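What Happens at a Rehab Center?

Have you ever wondered where grown-ups go when they're too well for the hospital but not quite ready to go home? A lot of them go to a rehab center! "Rehab" is short for rehabilitation, a great big word that means getting back the skills you had before you were sick or hurt.

Say a grandmother slips on the porch steps in July and breaks her hip. Doctors at the hospital can fix the bone, but her leg muscles have been resting for days, and muscles get weak fast when they rest. So she moves to a place like Tremeck House, where she has her own bed, nurses to look after her day and night, and a whole team helping her get strong again.

Who's on the team? Physical therapists work on big movements, such as standing up, walking and climbing stairs. Occupational therapists work on everyday jobs like buttoning a shirt, making toast or getting in and out of bed (harder than it sounds when your hip is sore!). Speech therapists help people talk clearly, and they help with swallowing too. Did you know that swallowing takes more than 30 muscles? Wow!
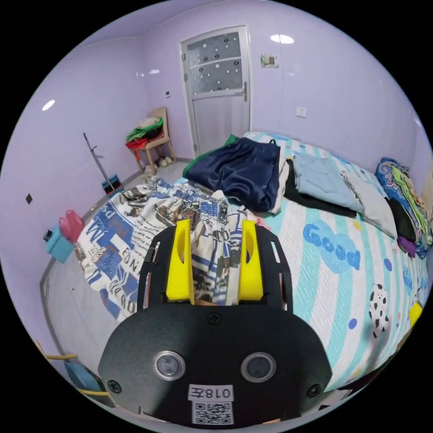 Raphaël Tessier wrote to us that the best part of his stay was the practice stairs. There were only two steps, he said, and on his first morning they looked like a mountain, but he went up and down them so often that he started humming a song to keep time.

Practice really is the secret ingredient. When you do a movement again and again, your muscles grow stronger and your brain gets better at sending them messages. It's just like learning to ride a bike, wobbles and all!

How long do people stay? It depends on what they need. One person might go home after a couple of weeks. Another might need 70 days. Before anyone leaves, the team talks about what home is like. Are there stairs? Is the bathtub easy to climb into? Would a grab bar help?

And yes, kids can often visit! Ask a grown-up to check the visiting hours first, wash your hands when you arrive, and stay home if you have a cold. Bring a drawing, a card game or a good story from school. You could even ask to see the exercises and try a few yourself.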